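巡回点検チェック表(共用キッチン・給湯室) コメント欄つき

対象:Pollton棟 2階共用キッチン、給湯室、裏の倉庫
点検月:5月 開始 9時半、終了 昼前
記号:○=よし △=次回まで様子見 ×=要対応 −=対象外

前回の×は4件。うち2件は直ってる。残りは下に再掲。

1 火気・ガス
ガス元栓の開閉 ○
ゴムホースのひび △ 接続口の近くが硬い。交換時期のシールが読めない、貼り直し
コンロ点火 ○ 右奥だけ2回目で着火。電池かも
周囲に可燃物なし × コンロ横にキッチンペーパー立てっぱなし。前回と同じ。その場で移動
換気扇フィルター × 油でべたつき。清掃当番表にそもそも欄がない。欄を足すこと

2 電気
コンセントの焦げ、ぐらつき ○
たこ足 × 給湯室。電子レンジとポットが同じタップ。ポットは壁側に差し替えた、このまま固定で
タップの容量表示 △ 裏返さないと見えない
冷蔵庫裏のほこり △ 掃除機の先が入らない。すき間ノズル要る
アース線 ○ Verkenの製氷機のみ未接続だったので接続ずみ、写真は台帳へ
漏電遮断器テスト ○ 押して落ちた、復帰も確認

3 作業台・天板
がたつき ○
角の欠け ○ 手で一周なでて確認
拭き取り △ 酸性の洗剤を使わないこと、と張り紙してあるのに棚に酸性がある。石の天板は酢やレモンもだめ。張り紙は水回りの正面に移す
熱い鍋の直置き 鍋敷きの数が足りない。2枚追加

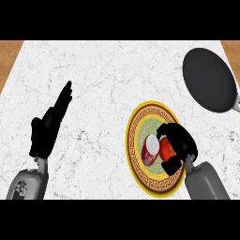
目地とシーリング △ 流し台との境目、黒ずみ。カビ取り後に再確認、だめなら打ち直し
荷重 台に乗って電球を替えるのは禁止。脚立は倉庫にある。前回も書いた

4 床・通路
ぬれ、油はね × 流し前。マットの裏がすべる。マットごと撤去、代わりはYauに見積り依頼中
通路幅 ○
段差の表示テープ △ 端がはがれかけ。次回貼り替え
非常口前の荷物 × 段ボール3箱。持ち主不明、名前を書いて置く決まりを守てください。昼までに動かなければ倉庫へ移す
照明 ○ 給湯室の奥だけ暗い、球切れではなく照度不足

5 刃物・器具
包丁の保管 ○ 鍵つき引き出し、鍵は事務所側
柄のゆるみ △ 小さいほう1本。使用中止の札をつけた
ピーラー、スライサーの安全ガード × ガード紛失。見つかるまで使わない
ガラス器の欠け ○ 欠け1個、廃棄ずみ
割れ物用の箱 ○ ふたに表示あり

6 衛生
手洗い石けん ○
ペーパータオル × 空。補充した
冷蔵庫の温度 ○ 朝、昼とも記録あり。ただし記録用紙が先月分のまま続いてる、新しい紙に
期限切れ食品 × ドレッシング、味噌。廃棄の連絡を貼った、返事なければ次の巡回で捨てる
ふきんの交換 △ 交換はしてるが干す場所がない
ごみ箱のふた ○ ペダル重い

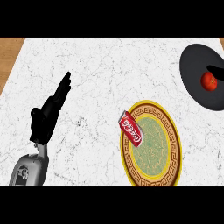
7 消火・避難
消火器の圧力 ○ 針は緑の範囲。管理番号181
消火器の期限 ○ 台帳3916と一致
消火器の前に物 × 傘立て。移動
避難経路図 △ レイアウト変更前の図。Jinsideの新しい図面が来たら差しかえ
感知器 ○ ランプ点滅あり。実際の作動試験は業者点検のときに
懐中電灯 △ 点くが弱い。電池は倉庫の上段

8 救急箱
ばんそうこう × 残りわずか
滅菌ガーゼ ○
やけど用の冷却シート × 期限切れ。買い替え
中身の一覧表 △ 手書き、薄くて読めない。打ち直す

9 倉庫
棚の転倒防止 ○ 金具のねじ、一か所増し締め
重い物は下 × 水のケースが上段。下ろした。腰を痛めるので二人でやること
洗剤の容器 × 詰め替えた先にラベルなし1本。中身不明なので使わず回収。塩素系と酸性は棚を分ける
脚立の開き止め ○

まとめ
項目多すぎて昼にかかった。次回は倉庫を別の時間にする。
×のうち今日その場で直したもの:キッチンペーパー、たこ足、ペーパータオル、傘立て、水のケース
残り:換気扇、マット、段ボール、スライサー、期限切れ食品、救急箱2点、ラベルなし洗剤の処分

内線 24 に連絡すれば鍵は借りられます。倉庫の鍵は11番のフック。借りたら必ず戻す、ノートに時刻も。

追記 コンロの電池、昼すぎに交換。右奥も1回で着火するようになりまた。点火は○のまま。
追記2 製氷機の説明書、引き出しになし。あったら事務所まで。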